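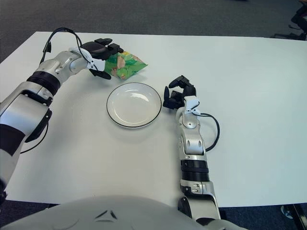 The thermostat in the second-floor project room thinks it is 89 degrees in there. It has thought so since the start of August, and it responds the way any reasonable device would, by running the air conditioning until people put on coats. I'm writing this from the same room as the white table and the green snack bag, wearing a scarf. The wall unit is an Amano, the controller upstairs is a Tronby, and each has a help page suggesting I contact the other one.

Opened by: Consuelo Aguirre, Adley second floor
Priority: Low (the form picked this, I did not)
Category: Other

What I have tried so far: raising the setpoint, lowering the setpoint, turning the unit off and on at the wall. Turning it off works until it checks in with the controller, and then it comes back on by itself. The schedule page says "Occupied, Comfort."

Reply, Quyên Lã, Facilities Systems, 9:40 am
Thanks for the detail. Could you confirm the room temperature with a separate thermometer? I can see the 89 on my end too, so the display is at least passing along what it has been told. I've raised the priority to Medium, which lets me see the ticket without scrolling.

Reply, Consuelo Aguirre, 10:15 am
Borrowed a kitchen thermometer. It says 52 in front of the vent. I then took it over to the door, where it went up a little and I felt better about everything.

Reply, Quyên Lã, 11:05 am
The controller has a calibration offset field for each room. Yours is set to zero, so that's out. I recalibrated it anyway and the reading went to 200 for a minute before settling back at 89. Please ignore any email from the building saying your room is on fire.

Reply, Consuelo Aguirre, 11:07 am
Got the email. Ignoring it.

Reply, I-seul Baek, Controls, 1:30 pm
Jumping in from the Tronby side. The Amano wall units have their own sensor, but they can also take a reading from a remote one, and the remote one wins. Under Advanced, Sources, what is listed for this room? I don't have rights to that page. I have rights to the page that explains it.

Reply, Quyên Lã, 1:50 pm
Sources lists "Remote 1, Lurusell." Lurusell is the firm that did the duct work before we moved in. There is no remote sensor on our floor plan.

Reply, I-seul Baek, 2:05 pm
Then it's above the ceiling or in somebody's closet. Set the source to Local and it should behave. If the field is grayed out, you need the installer code.

Reply, Quyên Lã, 2:20 pm
Grayed out. Lurusell's phone line gave me hold music and then a fax tone. Adding Oľga Hudec, who has the old handover binder.

Reply, Oľga Hudec, 3:10 pm
Code is in the binder, behind the tab marked Plumbing. Sent to Quyên by message so it doesn't live in this ticket forever. The binder also has a sketch showing Remote 1 in the server closet, on the wall over the battery cabinet. I went and looked. It's there and it's warm. I'd call 89 accurate.

Reply, Quyên Lã, 3:35 pm
Source changed to Local. Wall unit now reads 61 and the cooling has stopped. I've opened a separate ticket for the server closet, which apparently has had no cooling of its own and has been asking your room to help.

Reply, Consuelo Aguirre, 4:50 pm
Up to 68 and climbing. Scarf is off. Please leave this open until tomorrow morning in case it changes its mind overnight.

Status: Resolved pending confirmation
Linked ticket: Server closet, temperature, High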